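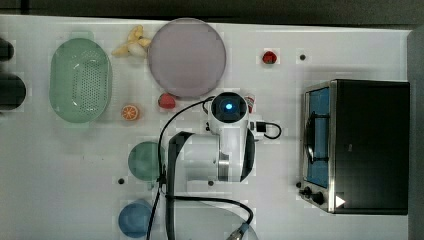
**Sirnley College Robotics Club, Department of Engineering and Computing**

**Press release: for immediate use**

# Student robot kitchen team opens its doors after a term of fetching, placing and (mostly) not dropping

Students at Sirnley College are inviting the public in to see a robot arm work its way around a play kitchen, after a first term in which the club's newest project grew from a sketch on a whiteboard into the busiest bench in the engineering block.

The project is called Paisan, and it sets the students a job that sounds easy until you try it. A white robot arm is given a table of ordinary kitchen things, among them toy fruit, cups, a plate, a colander and a toaster oven, and a short instruction such as "put the strawberry on the plate". The students' program has to work out which thing is meant, where it is, how to get hold of it and where to let go. Then the table is laid out differently and everyone holds their breath while it tries again.

Over the term the team logged 905 attempts, each one written up by the pair on duty with a note of the layout, the instruction and the result. Those notes have become the heart of the project. When an attempt goes wrong, the pair write down what they think happened before they touch the code, and the next pair in read it before they start. It has made for some lively reading, and for a few long arguments about grip height that carried on well past the end of the session!

"We thought the clever part would be telling a strawberry from an orange slice," the student team said in a joint statement. "That came together quite quickly. What ate our evenings was the last couple of centimetres, when the gripper is coming down and the cup is just slightly off from where the program believes it is. The first time it got a whole instruction right from start to finish, the cheer could be heard in the car park, and we're not sorry."

**How the club works**

The Robotics Club meets on Tuesday after lessons and is open to every student at the college, whatever they are studying. Members of the Paisan team come from engineering and computing, but also from catering, art and design, and health and social care, and that mix has shaped the work. It was the catering students who asked for a colander and an oven to be included, pointing out that a kitchen with only flat surfaces isn't much of a kitchen. A plate can be reached from nearly any direction. A colander has walls to clear, and an oven has a door, a handle and an opening that faces one way only.

The design students took on the instruction cards. Early cards were written in a way that made sense to the people who had written them and to few others, so the wording was tested on friends and family and then cut right down. Each card now carries a single sentence, with one thing to move and one place to put it.

Students work in pairs, with one at the keyboard and one at the table, and they swap halfway through. New members start at the table, setting out objects and keeping the notes, and are usually at the keyboard by their third week. No previous coding is needed. Several of this year's most active members had never written a line of it before September.

**From fruit to fuller tasks**

The team began with single pieces of toy fruit on a bare table and added objects as the program improved. Toy fruit suits the work well: it comes in odd shapes, it can be gripped again and again, and it never goes soft in the cupboard over half term. Bananas have been a particular talking point. A bunch can be picked up in several ways, most of them awkward, and one pair spent the better part of a fortnight on that alone.

Cups came next, then the colander. The current stage joins actions together, so that one instruction follows another without the students stepping in to reset the table. Work with the oven is at an early stage. The oven stays unplugged throughout, and for now the students are concentrating on approaching the handle gently and at the right angle.

The arm itself is programmed through Vetitz, the teaching software the college already uses in its computing classes. This means that skills from the club carry straight over to coursework, and the other way round. Two pairs have since used their Paisan notes as the starting point for their final projects.

**Open evening and regional challenge**

The open evening begins at 5.30pm in the engineering block, and entry is free. Visitors will be able to pick an instruction card, lay out the table however they like and see what the arm makes of it. The students have asked us to say that they welcome difficult layouts. Younger visitors are very welcome too, and there will be a second table where they can write cards of their own and try them out on a student playing the part of the robot (with oven gloves on, which is harder than it sounds).

Members will be on hand all evening to talk about the project, show their notes and explain how to join. Copies of the log will be set out for anyone who would like to leaf through it, failed attempts included.

After that, the team turns to the Grorkero Challenge, a regional competition for school and college robotics clubs. Teams are handed a table layout they have not seen before and score points for each instruction completed, up to a total of 1,000. Sirnley's best score in practice so far is 155, which the team describes as "a start", and it was reached with only half the list of instructions attempted. Judges also read each team's written record, and the club is hopeful that its habit of putting everything down on paper will count in its favour.

"We'd love to do well, of course we would," the team added. "But we've also just really enjoyed this. There's always somebody who wants one more go before we pack up."

**Notes for editors**

- The Robotics Club is part of the Department of Engineering and Computing at Sirnley College and is run during term time.
- Press visits can be arranged for any club session, and students are happy to run the arm for filming or photographs. Please let the department office know in advance so that the table can be made ready.
- Requests for interviews with the student team should also go through the department office.

ENDS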